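Re: does pretraining on hand-held gripper demos carry over?

kumsa_r
We trained on 1,386 hand-held demos, then fine-tuned on 10 from the arm. Small jewelry grasps got better.

purba12
Better than what? With 2 seeds I wouldn't call it a result.

kumsa_r
Fair. Third seed finishes Tuesday.
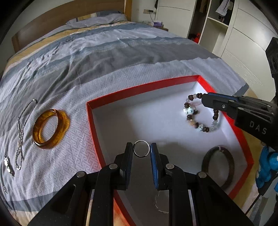 Ratih Lumbantobing
Data lead, Skuseo

Rings are the hard class for us. Thin chains too. I'd report them separately from bangles.

purba12
Agree on splitting. Still want more seeds.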